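Domestic pouring (robotics)

From the Botia open reference on household and workplace machines

Domestic pouring is the transfer of a drink from a bottle or jug into a cup by a general-purpose robot arm. It is widely used as a trial task in the study of household robots. Pouring is often presented as evidence that machines are close to taking over kitchen and canteen work, a claim which the published record supports only in part. Filling machines have handled liquids in factories for generations, but they work with identical containers in fixed positions. A household robot is expected to cope with whatever has been left on the table.

Background

Interest in pouring grew out of earlier work on picking and placing. A rigid block can be lifted, moved and set down with little thought for what happens inside it. A drink shifts its weight as the bottle tilts, leaves the neck at a changing rate and cannot be picked up again if it misses. Trials usually begin with the cup and the drink container within reach of the arm, on a surface that has been cleared beforehand.

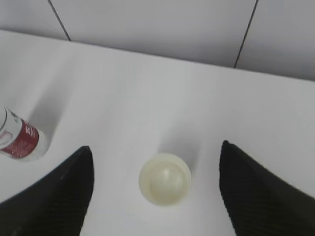
Critics have long held that the choice of objects decides much of the result. A pale cup is hard to pick out against a pale surface, and shallow or glossy vessels are harder still. Trial tables tend to be kept very bare. With a cream-coloured cup standing alone between the fingers and a red and white can lying well off to the side, the arm has little to knock over on its way in, a luxury few family kitchens can offer after breakfast. Supporters reply that a bare table is a fair starting point, and that clutter can be added by degrees. In practice it is seldom added before the results are announced.

Stages of the task

Most accounts divide the job into reaching, gripping, tilting, stopping and setting down. Opening the bottle is commonly left out. Twisting off a sealed cap needs two hands or a clamp, and a good many reports say only that the drink was "prepared". The Grirnside list of household tasks, a scoring sheet used by several small laboratories, treats opening and pouring as separate entries and gives no credit for one on the strength of the other.
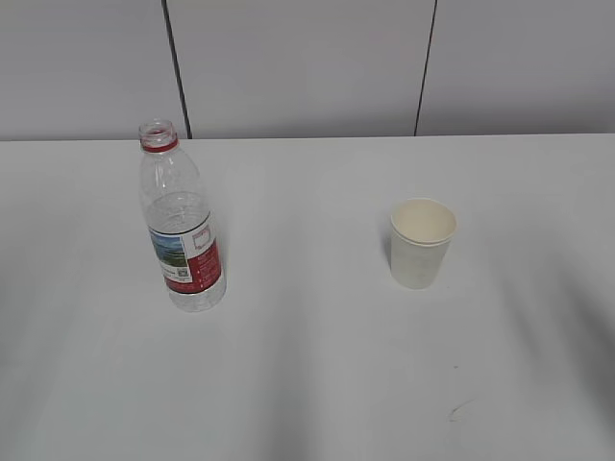 Difficulties

Transparent plastic. Clear bottles are among the least convenient objects for a machine that relies on cameras. Light passes through the wall, bends at the ridges and bounces off the curves. Depth sensors may report the surface behind the bottle in place of the bottle itself. Cameras close to the gripper have a further problem, as the container can fill the whole view at the moment when a wider one would be most useful.

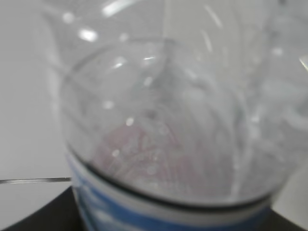 Clear plastic at close range, with bright reflections and a blue and white label band.

Thin walls. A disposable bottle buckles if held too firmly and slips if held too loosely. The right grip also changes as the contents run out. Paper cups are no easier, and a cup squeezed out of shape may spill a drink that was poured correctly.

Knowing when to stop. People judge the level by eye, by sound and by the lightening of the bottle, mostly without noticing that they do so. Machines have been made to use each of these signs, with uneven success. Timing the pour is the simplest method and the least reliable, because it depends on how full the bottle was at the start.

Reported results

The Mirnadix trials are frequently quoted in favour of robot pouring. In the first round the arm filled 28 cups without a spill, using one kind of bottle and one kind of cup. In the second round, with three kinds of bottle placed at random, it managed eight clean pours out of 10 attempts. Each attempt took roughly as long as making a pot of tea. Later summaries often repeat the first result and omit the second.

A further weakness concerns what is counted. A pour is normally scored as clean if the drink lands in the cup. Whether the cup is then carried to a person, or the table wiped, falls outside most scoring, though both belong to the chore as a householder would understand it.
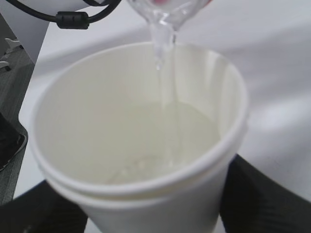 Use outside the laboratory

Drinks kiosks with robot arms have opened in a number of shopping centres. They generally rely on fixed taps and cup holders, and have more in common with vending machines than with a household helper. No general-purpose machine is at present widely used to pour drinks in private homes. Care homes are sometimes named as a likely first market, but staff there seldom list pouring among the tasks that take up most of their day.

See also

Bottle opening (robotics)
Grirnside list
Mirnadix trials
Table clearing by machine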